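Two-Hand Table Cell: Frequently Asked Questions

Maintained by Isabelle Penner for the users of the Jevau cell. Last revised in May.

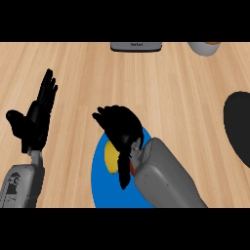
Before you write to me, please look through the questions on this page. Most of the messages I receive are about three things: the zero position of the fingers, the height of the table, and the difference between the simulated cell and the real one. I answer these first.

Which cell is this page for?

It is for the cell with two arms and two five-finger hands that work over one wooden table. We have it in two forms. One is the real cell in the Jevau room. The other is the simulated cell, which runs in our Gosell software on any of the office computers. The settings file has the same layout for both. If you use the single-arm cell in Nondonton, many of the answers are also correct for you, but the table section is not.

Must I set up the simulated cell before I use the real one?

Yes. Every new task is first loaded in the simulation, with the same table, the same objects and the same starting pose of the hands. When the task runs there without a collision warning, you can ask for a time on the real cell. I know that this feels slow when the task is a small one. In the past we allowed exceptions and we paid for it with a bent finger link.

How do I set the zero position of the hands?

Open both hands fully, with no object near the fingers. Start the program called "hand zero" and wait until both hands are reported as ready. The program moves one hand at a time, always the left one first. Do not start a second program while it is running. It does not give you a warning, it simply takes the commands from both, and the result is a wrong zero that you will notice only much later, when a grasp closes too early.

The zero is stored in the settings file of the cell. If you copy a settings file from a colleague, you also copy the zero of his or her session. For the simulated cell this has no effect. For the real cell you must run "hand zero" again.

How often should the zero be checked?

At the start of each working day, and again after any stop with the red button. Also after a grasp in which a finger was blocked for more than two seconds. The log writes this as "finger held", with the name of the hand and the finger.

The thumb moves but it does not reach its open position. What is wrong?

There are two usual causes. The first is the cable at the wrist, which can be pulled too tight when the forearm turns outward. Turn the forearm back to its home angle and try again. If the thumb now opens, the cable needs more slack behind the wrist. Please ask me and do not loosen the clamp by yourself.

The second cause is a limit in the settings file. Somebody has made the thumb range smaller for a task with little space and did not put it back. Search the file for "thumb_open" and compare it with the file named "default".

In the simulation the cable does not exist, so there it is always the limit.

How high should the hand wait above an object?

High enough that the lowest fingertip is clear of the object when the hand is in its curled shape. Many users measure with the open hand and then they are surprised. When the fingers bend forward and down, the lowest point of the hand changes, and it is not under the palm anymore. In the Gosell viewer you can switch on "show lowest point". Please use it for flat things such as plates, where it is easy to touch the rim before you touch the object you want to pick.

Where do I put the objects on the table?

The work area is divided in a near part and a far part. Things which the hands must pick or hold go in the near part. Things which are only there for the task to be realistic, for example kitchen things, can go in the far part, but they must be in the scene file too. A bowl which is not in the scene file is not seen by the collision check, and the arm will plan its path through it.

Please keep a free space between the two hands at the start. Both arms can reach the middle of the table, and the planner needs this space to bring one arm back when the other goes forward.

My small object rolls off the plate in the simulation. Is it a bug?

Mostly it is the contact setting. Round things, lemons for example, need the rolling friction to be switched on, and in a new scene it is off. You find it in the object's own page under "contact". If it still rolls, check whether the plate is placed a little above the table or a little inside it. When the plate is inside the table, the solver pushes it up in the first steps and everything on it is thrown. Set the plate exactly on the surface and let the scene rest before the arms start to move.

Why does the viewer have black bars at the top and bottom?

The viewer saves a square picture, and our view is wider than it is high. The rest is filled with black. Nothing is wrong with your installation. If objects at the far side or near side are cut, move the view back in the viewer settings and do not move the objects. Moving the objects changes the task.

Can I change the table surface or the colors?

In the simulation, yes, as much as you want. We have 23 surfaces in the library and the pale wood is the normal one. It makes a good contrast with the black hands. On the real cell the table surface is fixed and it must not be covered with paper or cloth, which can be pulled by the fingers.

The arm stops with error 1431. What should I do?

This means that one forearm came too near to the limit of the table zone. Write down the name of the arm, then press "release" and move the arm back with the slow jog. Do not press "continue" first. If the error comes again at the same place, the table height in your file is probably older than the last adjustment of the table. Take the height from the current default file and load it again.

How are the finger joints looked after?

After 3,081 closing cycles the cell asks for service, and it will not start a new task until the service is confirmed. The counter is separate for each hand. The right hand nearly always gets there first, as most people write their tasks for the right side.

The service is done as follows. Put the arm in the service pose and switch off the hand power. Clean the outside of the fingers with a dry cloth. Bend every joint slowly by hand and feel if one is harder than the same joint in the other hand. Check the screws at the wrist with the small torque key from the drawer. Switch on the power, run "hand zero", and confirm the service in the menu. Never use oil or spray on the joints. Osagie, the workshop which repairs our hands, will not accept a hand that was oiled.

Who repairs a hand when it is broken?

Osagie does this. I remove the hand from the wrist and send it to them, and I need the log of the last session from you. Please do not clear the log, also if you think that the fault was your own. During the repair you can go on with the simulated cell, or with the other hand if your task allows it. Set the missing hand to "absent" in the settings file, otherwise the start is refused.

Where do I send a question which is not on this page?

Write to the cell mailbox and add your settings file, your scene file and the log. I read the mailbox each morning before 10 o'clock. If the real cell is stopped and somebody is waiting for it, please call the Jevau room and do not write.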